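Eketley craft school to stay open after rent agreement

December 19, 2024

The evening craft school in the old Sasaki building in Eketley will not close at the end of the winter, as many of its students were afraid. The school and the owner of the building, the property firm Hatance, signed a new rent agreement this week. It is for four years, and the rent for the first two years stays the same.

The news was given to students by Mayu Honda, who has led the school since it moved to Eketley. She read a short letter in the entrance hall before the evening classes began. Several students clapped, and one class started almost half an hour late.

"I have slept badly since May," Ms Honda told us afterwards. "In May we received the first letter about the building, and after that every small thing felt uncertain. Should we order clay for the spring? Should we repair the kiln? Now I can say yes to both."

The school teaches woodwork, bookbinding, pottery, weaving and simple furniture repair. It has 237 students this term, and 196 of them live in Eketley or in the villages on the river side. The rest come by train, and for them the last train home decides when a class has to finish. Most students are adults with a day job, but there is also a group for teenagers, which meets in the early evening.

The difficulty began when Hatance looked at the costs of the building. The roof over the north rooms is old, and the heating works on two floors only. The firm wrote to all its tenants that it was thinking of selling. A dentist and a small translation office moved out during the summer, and the school was for some months the only tenant above the ground floor.

Genji Hirose, who speaks for Hatance in this matter, said the firm had never wished to send the school away. "We had one offer for the whole house, and we had a duty to consider it," he said. "The offer was withdrawn in the autumn. After this we sat down with Ms Honda and it went quickly." He did not want to name the buyer or the price.

Under the new agreement Hatance will repair the roof before next winter. The school takes over the painting of the rooms and the care of the stairs, and it may use the two empty rooms of the translation office without extra rent until the roof is finished. It is planned that bookbinding will move there first, as its present room is under the worst part of the roof.

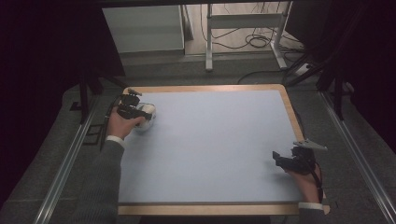 Students also took part in the work to save the school. A petition was started by Nanami Ueda, a nurse who has been in the weaving class for six years. She put paper lists in the bakery, the library and the waiting room of the railway station, and she collected 1,616 signatures. The lists were handed to the town council in the autumn.

"I thought we would have maybe two hundred names," said Ms Ueda. "Then the baker called me that his list was full, and he had given people the back of a flour bag to sign on. I do not know if the council accepted the flour bag. I brought it anyway."

The council does not own the building and could not decide about it, but it agreed to give the school a single grant of 3,503 pounds. The money is meant for better light on the stairs and for a handrail, which older students had asked for. The council has made no promise about later years, and the school must send a report with receipts when the work is done.

Not all questions are answered. Course fees will go up a little from the spring term. Ms Honda said that the increase will be different from class to class, because the pottery class uses much more electricity than the others. Students who pay the reduced fee will continue to pay what they pay now. The new price list will hang beside the office door after the holidays.

Janaína Portela, who teaches furniture repair, said she is happy but also a little tired. She had already packed a part of her tools in boxes and asked a colleague in another town for space. "Now I have to unpack, and I cannot find my good clamps," she said. Her class has a waiting list at the moment, and she hopes to open a second group in one of the empty rooms. For this she would need four more benches and a teacher for the evenings when she is not in Eketley.

There is some sadness about the café on the ground floor. The Sodasum, where many students drink a tea before class, is not part of the agreement. Its own contract ends in the summer and the talks have not started yet. The owner, Yuzuki Oshima, told us she would like to stay and has told Hatance so. "If the school is upstairs, I have customers. If the school is gone, I have a very nice empty room," she said. Mr Hirose answered that the firm will speak with her in the new year.

The building itself has been in use for classes of one kind or another for a long time. It was built for the Sasaki family, who sold cloth and sewing goods from the ground floor and gave sewing lessons upstairs. The painted name can still be read on the side wall when one comes from the station, although the last two letters are weak. Ms Honda said that the painting class of the teenagers has asked for permission to renew them, and that Hatance has not said no.

The school is closed over the holidays and opens again in the second week of January. Registration for the spring term can be done at the office during class hours, or by post. There are free places in bookbinding and in the beginners' weaving group. Pottery is full, and those who wish to be on the waiting list should leave a telephone number with the office.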